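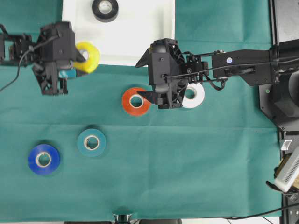 The Drawer at the End of the Kitchen

My mother kept a roll of black tape in the drawer under the phone, and I swear it held our house together for most of my childhood. The vacuum hose, the strap on my school bag, the back of the TV remote (twice!). When I moved into my own place I bought a hammer, felt very grown up, and then found out the first week that what I needed was tape.

So I've been thinking a lot about mending lately, and about why so many of us stopped. I live in Dromholm, which is a small town with one good bakery and a hardware store called Bednarek that still sells screws one at a time. I went in this March with a lamp that wouldn't stand up straight and ended up staying until they closed.

Torben Voß has worked the back counter there for 29 years. He looked at my lamp, looked at me, and asked what I'd done to it. I told him I'd glued it. He sighed – a long one – and started scraping the glue off with his thumbnail.

"People use glue when they're in a hurry," he told me. "Then they come see me."

The base had a loose nut. That was the whole problem. He charged me nothing and sold me a wrench, and I walked home feeling like I'd been let in on something.

Since then I've been on a bit of a spree. I've sewn the pocket back onto my winter coat with thread that doesn't match. I've put new feet on the kitchen chairs. I took apart a Sondance radio that belonged to my aunt and laid all the bits out in order, very proud of myself, and then the cat walked through them. It's in a shoebox now. I'll get to it.

My neighbor Lieselotte Wunderlich is much further gone than I am. She keeps her buttons in jam jars and her fabric scraps ironed and folded by color, and she once spent 3 evenings darning a single sock. I asked her why she didn't just buy another pair and she gave me the look you'd give someone who asked why you don't just buy another dog.

She did teach me to darn, though. You weave over and under, keep it loose, and don't pull at the corners. My first try came out like a walnut. The second one I can wear with boots, as long as the boots are roomy and I'm not going far.

Next on my list is the hinge on the bathroom cabinet, and after that I suppose I'll have to open the shoebox.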